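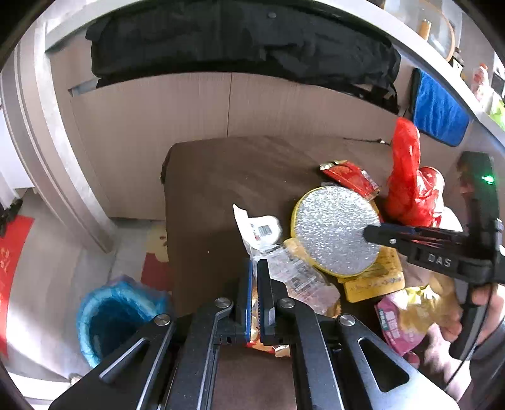 Pay for the afternoon, not the gripper

Most of what is written about hand-held grippers compares finger travel and battery life. I think buyers should look at what happens when the job is a table of snack packets.

We hired the Pletuven kit from Tuvness for 60 days. It comes as a pair, one for each hand, and you pick things up with them as you would with tongs. The rental was £3,197, with training extra at £209. Gus Haddad, who signs our invoices, thought that was steep. I thought the hardware was fairly priced and the training was not.

Crinkly wrappers are hard. They fold, they shine, and they slide over each other. A firm that sells a kit on the strength of stacking blocks should say how it copes with a torn crisp bag, and the Tuvness brochure doesn't. Defne Yüksel asked them in December and got a link to the same brochure.

I would still hire it again. The handles suit small hands and the pivots stayed tight. But I would want a trial day first, using our own rubbish, and I would leave the training off the order.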